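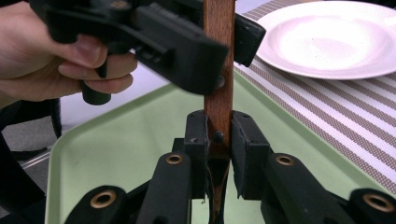 Denine hand-held gripper pair - first impressions after a week and change
Posted 4/18/24 by Donnie Dunbar

Short version: good jaws, annoying cables, price is fair if you really need two. Longer version below, typed between other jobs so bear with me.

What I bought. The two-hand set, left and right, trigger style. You hold one in each fist and do the task yourself, software logs it, robot learns from it later. I was using a Roswood pair before this. Paid $800 for the Denine set, shipping extra.

Setup. Took 91 minutes from opening the carton to first usable recording. Most of that was the calibration step, which the manual covers in one paragraph. One! Had to email support. Amnuay Sitthichai wrote back the same afternoon with a proper walkthru and the right settings file. Great support, shouldn't have needed it.

Grip. This is where it earns its money. I've been doing table setting on it - tray, plate, silverware, passing a wooden handle from one gripper to the other. Flat wood handles are a pain on most jaws, they want to twist as soon as you tilt. Pads on these hold flat stuff well. Round handles, less so. Thin stuff lying flat on a tray is still a fight, you have to come in steep and close slow.

Hand to hand passes took me a while. Close the second one before you let go with the first, sounds obvious, I dropped plenty. Lower than you think, too, or the two bodies bump.

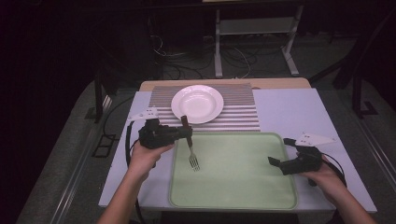 Fork in the left gripper, right one open. White plates with the dots ride on top of both.

Trigger. Smooth, a bit light for me. Donnie has big hands, Donnie wants more spring. No adjustment for it that I could find. Roswood had a screw for that.

Weight. Fine for short sessions. After 2 hours my forearms knew about it. Shorter blocks now, with a break, and the data looks cleaner anyway.

Cables. My main gripe. One per gripper and they loop out to the sides, so you learn to route them off the table before you start or they drag across whatever you just laid down. Caught a cup with the left one on day one. A clip at the wrist would fix this. Dralton sells one that's supposed to fit, have not tried it.

Tracking. Solid as long as the dotted plates stay in view. Roll your wrist too far and you lose it for a moment, then it snaps back. Lost 8 takes to this in the first batch, fewer once I quit showing off. Wipe the plates, fingerprints don't help.

Software. Ok. Export is quick, file names are terrible. The playback window forgets its size every time you close it. They say a May update sorts out the naming, I'll beleive it when I see it.

vs. Popescu: borrowed one for an afternoon last year so take this lightly. Nicer trigger, worse pads, and only sold as a single.

Would I buy again - yes, for two-handed work. For one-handed pick and place it's more kit than you need, get something cheaper.

Pros: pads, support, tracking when you behave
Cons: cables, manual, no trigger adjustment

4 out of 5. Will update after the new software lands.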